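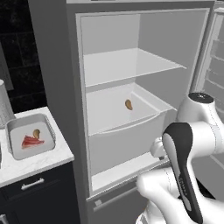
Arm keeps hitting the front of the crisper drawer in a simulated kitchen cell. Base position or bad model?

Posted in: Simulation and cell setup
Tags: collision, tool frame, refrigerator, pick and place

drawer_runner

I look after one simulated cell in Ovow: a single arm standing in front of an open refrigerator, counter and sink on the left. The job is dull. Food starts in the sink, usually a steak and potatoes, and ends up in the crisper drawer. The drawer is supposed to be pulled out before the arm starts placing anything, and the refrigerator door stays open the whole time.

The arm model came from Kestside. The kitchen, including the refrigerator, is from the Ó Dálaigh asset pack. The gripper controller is the Zekach plug-in with whatever it ships with, apart from finger force, which I turned down after the potatoes started shooting out sideways.

Picking from the sink is fine. The trouble is the last bit, when the hand comes down over the drawer. I ran 4,000 episodes over a weekend with the food moved a little each time. The log has the hand or a finger touching the drawer front in 665 of them, and 189 ended with the item dropped or left on the lower ledge. The report page still calls the cell "ready," which I don't believe for a minute.

What bothers me is that I've watched a pile of these contacts played back slowly and in plenty of them there's daylight between the finger and the drawer. The contact force jumps anyway. The drawer then slides in a little, the planner still thinks it's where it was, and the next placement is worse.

Everyone I've asked says to move the arm's base back. I tried that once, and the reach into the sink got ugly with the elbow nearly straight. Before I redo the whole layout I'd like some proof the base is the problem. I also don't love the idea of tuning around a bad model.

Things I've already done:
Halved the approach speed. Fewer drops, same number of contacts.
Raised the pre-place point. No change, it hits on the way down.
Swapped the potato for a plain ball. No change.
Restarted everything, obviously.

toastrack

Move the base back. The arm is too close to the refrigerator, you want more room for the elbow. Also check that you're on the newest Ovow, they fixed a lot of collision stuff. If that doesn't work just make the drawer bigger, it's a simulation.

Comments

drawer_runner: I said I tried moving the base. And if I scale the drawer up I no longer have a model of the refrigerator I'm supposed to be testing against.

toastrack: Well it worked for me. Mine was a cabinet though.

hullcheck

I'd leave the base alone until you've looked at the collision shapes. You have a contact force with visible space between the parts, and no base position explains that. Either the drawer is bigger than it looks to the physics, or the hand is.

Turn on the collision view, hide the visual meshes, and stop the playback at the first contact. Do this before you touch any setting. I've wasted days on other people's cells where the first thing they did was tune.

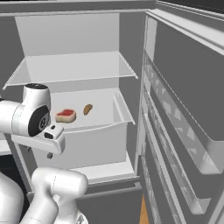 With a drawer like that my money is on the front panel. The lip is curved and the bin is open on top, so whoever packed the asset had to break it up into simple convex pieces. You already know it isn't one big lump, or the food would sit on top of the drawer instead of inside it. But the piece covering the lip is often a plain box drawn around the whole curve, and the corner of that box sticks out into space where the picture shows nothing at all. The fingers hit the corner.

How I'd go at it:

Put the arm in its home pose and freeze it. Drop a small test ball straight down just outside the drawer front, then move it away a hair at a time until it falls clean past the lip. Write down that distance and compare it with the visual mesh. Do the same for both sides of the drawer, and once for the glass shelf above, which I wouldn't trust either. Clear parts get the laziest collision shapes in any pack I've opened, and an oversized one over the drawer will force the planner into a flatter approach than you meant.

Then check the hand. Load the gripper on its own and turn on the same view. Look at the fingers in particular. If the padding in the planner is added to a shape that's already fat, you're paying twice.

Then the tool frame. Ask the cell to put the fingertip on a known point, say the middle of the drawer floor, and read where it ends up. Don't take the vendor's number. The Zekach default assumes its own fingers, and if Kestside's hand model has shorter or longer ones the whole thing will be off along the approach direction every single time.

Last, the drawer joint. A drawer that slides in from a light brush has little or no friction set on it. Give it some, and have the planner read the joint position before each placement instead of once at the start. This won't cure the contacts, but it'll stop one bad touch from spoiling the next item.

If all four of those come back clean, fine, move the base, and I'll eat my words.

Comments

drawer_runner: Did the ball thing Tuesday night. The lip piece stands 19 mm proud of the visual mesh along the full width. It's one box, like you said. The sides are good. Glass shelf is also good, so you were wrong on that one.

hullcheck: I'll take it. Did you check the tool frame?

drawer_runner: Off, but only by a hair. I fixed it anyway. Drawer friction was zero.

hullcheck: Zero is what you get when the field was never filled in. I'd go through the other joints in that asset while you're there, starting with the door.

drawer_runner: Door was zero too. It just never got bumped.

slowpoke_cell

Adding to the above, with a warning about the fix.

You can rebuild the lip out of four or five thinner pieces that follow the curve. It takes an evening. Do it on a copy, keep the Ó Dálaigh original beside it, and write in the asset notes what you changed, or the next pack update will quietly put the box back. Mine did.

But I'd be careful about how you judge the result. You'll rerun the batch, the contact count will drop, and it'll be tempting to call it solved. Some of those contacts may have been hiding a poor approach. A hand that gets stopped by a phantom box and a hand that really would have scraped the drawer look the same in the log. Pull out a stack of the old contact episodes, replay the exact same paths against the rebuilt drawer, and see which ones still touch. Those are yours and no mesh work will save you.

I also wouldn't rely on that report page. As far as I can tell "ready" means the episodes ran to the end without the physics blowing up. It has nothing to say about where the food landed. Write your own check: item inside the drawer volume, item at rest, drawer joint within tolerance of where it started. If any of the three fails, the episode fails.

And set finger force again afterward. You turned it down while the arm was getting knocked around, so I don't think that number means much now.

Comments

drawer_runner: The replay idea is good, I hadn't thought of keeping the paths. Lip is rebuilt on a copy. Haven't rerun the full batch yet, only a short one, and I'm not quoting a number from a short one.

toastrack: so did you move the base

drawer_runner: No.

hullcheck: Post the replay results when you have them, even if they're bad. I'd like to know how many were the box.

Status: open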